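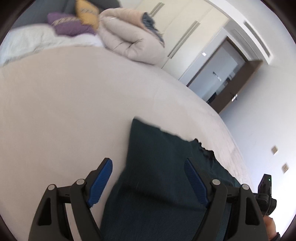

Speaker notes – Packing for short work trips
Tuesday session, upstairs room, 3 p.m. start

Slide 1. Title

Wait for people to sit down. Say who I am and where I work: Arlindo Paiva, site scheduling, Provberg. I have been sending people out to the Kelisholm and Skorkdale sites for long enough to know what comes back unused in their bags.

Say the talk is for trips of two to five nights. Longer trips with laundry on site are a different subject and Veronica Crăciun is covering that after the break.

Slide 2. What this talk covers

Choosing clothes. Folding them. Loading the bag. Getting through the hotel room at the other end without losing anything. Questions at the end, but stop me if something is unclear.

Slide 3. Start with the schedule

Ask who packs the night before. Ask who packs the morning of.

Print the schedule or write it on paper. For each day, write down what you will be doing and who will see you. A site walk needs boots and trousers you can kneel in. A client dinner needs one decent shirt. Most days in between need neither.

Then write one outfit next to each day. Do this before opening the closet. People who open the closet first pack what they like, and then they get to Skorkdale with four nice sweaters and no socks. (I did this. Tell it briefly, don't drag it out.)

Slide 4. Colors

Pick one dark base color and stay with it. Navy, charcoal, black, dark green all work. Every top should go with every bottom. If a shirt only works with one pair of trousers, leave it at home.

Someone usually asks about black and navy together. My answer is that it's fine on a building site.

Slide 5. Fabrics

Knits travel well. Wool travels very well and can be worn more than once. Linen does not travel well whatever you do to it. Cotton dress shirts are in the middle – they crease, but a hot shower with the shirt on the back of the door takes out the worst.

Check care labels before you go. Hotel irons run hot and the dial is usually wrong.

Slide 6. Fold or roll

This is the slide people argue about, so keep it moving.

Roll: T-shirts, underwear, gym clothes, jeans, anything knitted and thin.
Fold: dress shirts, trousers with a crease, anything with a collar you care about.
Wear on the plane or train: the jacket, the heaviest shoes, the thickest sweater.

Fold on a bed or a large table. A chair or the top of the suitcase is too small and you end up folding in the air. Lay the garment flat, face down, and smooth it from the middle outward with the side of your hand. Any crease you leave in at this point will still be there when you arrive. Sleeves straight back, then in thirds.

Demo here with the spare shirt. Allow time for two people to try it. If the projector cable is across the table again, use the floor mat.

Slide 7. Loading the bag

Shoes at the wheel end, stuffed with socks. Rolled items next, packed tight in the gaps. Folded shirts flat on top. Toilet bag last, on the side that opens, so it can come out at security.

Leave a little space. You will come home with paper, a sample, or a mug from somebody's trade stand.

Slide 8. Liquids and papers

The limit most of us deal with is 100 ml per container. Half-empty large bottles still count as large bottles. Buy the small empties once and refill them.

Keep a printed copy of the booking. The phone signal at Kelisholm is bad from the station to the guesthouse – bad enough that two of our people have stood outside in the rain trying to load a door code.

Slide 9. Weight

Company rate on the Ghanem shuttle covers one cabin bag. A second bag is 300 on the outward leg and 390 on the return, and accounts will ask you about it. Mention this once and move on. Last time it turned into a discussion of the expense policy and we lost the folding demo.

Slide 10. At the hotel

Hang the shirts first, before you sit down. Put everything else in one drawer or leave it in the bag. Don't spread it through the room.

Chargers go in one socket area, preferably the desk. Most of the lost property calls I take are chargers. The rest are pajamas left in the bed, usually the same color as the sheets or under the pillow.

Bring one plastic or cloth bag for worn clothes. On the last night, pack everything except what you need in the morning. Check the back of the bathroom door.

Slide 11. The standing list

Keep one list on your phone and change it after every trip. When you get home, take out anything you didn't use and look at it. If it has gone unused for 3 trips in a row, cross it off. Exceptions are medicine, a spare pair of glasses and a rain jacket.

Show my own list. Skip the underlined items, they are for family trips.

Slide 12. Questions

If nobody starts, ask what the most useless thing is that anyone has packed.

Handouts are by the door. Veronica starts again at 4:15, same room. Remind them to bring the cups back down.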